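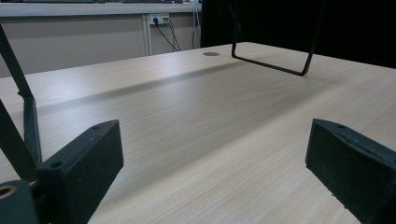
Worn finger pads on the gripper, and what I do about them

I get more mail about finger pads than about anything else on this site, so let me put it all in one place. I look after one small two-finger gripper at Akcombe, and it's cycled through every bad habit a gripper can pick up!

Clean first, measure second. I always want to grab the wrench right away, and it's always a mistake. Park the thing, switch it off, bleed the air if yours has any, then go over the top and inside of both fingers with a dry nylon brush. An old toothbrush is fine. You'd be amazed how much fuzz builds up in the bolt holes (mine is mostly cardboard fiber, yours may be foam or thread). After that, a lint-free cloth with a little isopropyl. Please don't spray it straight on, it runs down into the joint and takes the grease with it.

Once it's clean, run a fingernail over the surface. Light scratches I leave alone. If my nail catches, I take 3 slow strokes with a fine sanding block and stop there. Ragged bits along a lower edge get trimmed with a sharp blade, cutting away from the pad. Don't pull them! I pulled one once and it took a good strip of pad along.

Screws: back them out one at a time, never the whole finger at once, or you'll spend the afternoon lining it up again. Tiny drop of the removable threadlocker, then snug. Man-lok Mok taught me to put a paint pen dot across the screw head and the finger, so a loose one shows up at a glance. Best tip I ever got for free.

For alignment I close the fingers on a strip of plain printer paper and tug. It should drag the same at the tip and at the heel. If the tip slides and the heel grabs, loosen the rear screw a hair and try again.

How often? I brush at the end of every shift and do the full job every 3000 cycles. The last set of pads made it to 2443 before one corner let go, so I now keep 6 spares in a jam jar with the matching screws taped to the lid.

Sushil Mittal wrote in to ask about greasing the joint. A smear the size of a rice grain, work it open and shut by hand with the power off, wipe whatever squeezes out. More than that just collects dust.

Next up is cable ties and why I quit using the thin ones, probably sometime in August.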